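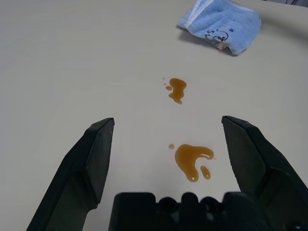

Foro Marikar > Espiritualidad y esoterismo > El cuerpo sutil en la teosofía

velaencendida
¡Por fin terminé el tomo de Leadbeater sobre los cuerpos invisibles! 46 páginas solo para el cuerpo astral, y las volvería a leer mañana. Me encanta cómo encaja con la idea de los siete planos.

Dotberg
Encaja porque lo hizo encajar él. Blavatsky ordena los principios de otra manera, no los mezcles.

velaencendida
Pero si la gracia está en compararlos :) Tengo hechas dos columnas y salen cosas preciosas, sobre todo con el doble etérico.

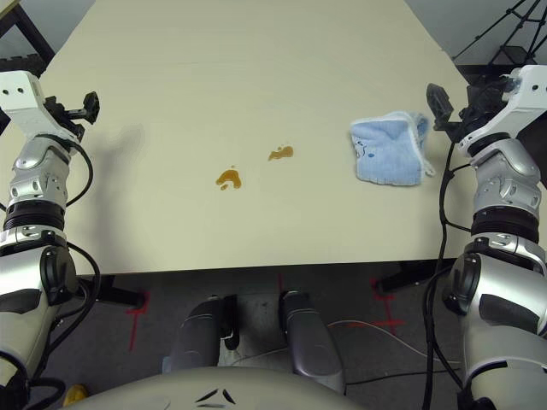
prerance80
Yo con Dotberg a medias. El doble etérico cambia de nombre según el autor, y en Besant cambia hasta de un libro a otro. ¿Qué traducción usas?

velaencendida
La vieja, heredada, sin notas. ¿Hay alguna mejor?

prerance80
La de Pudamex, con glosario. Los miércoles la comentamos en el grupo de lectura de Treasa Costello, ¡vente!

Dotberg
El glosario tiene errores en sánscrito. Avisados quedáis.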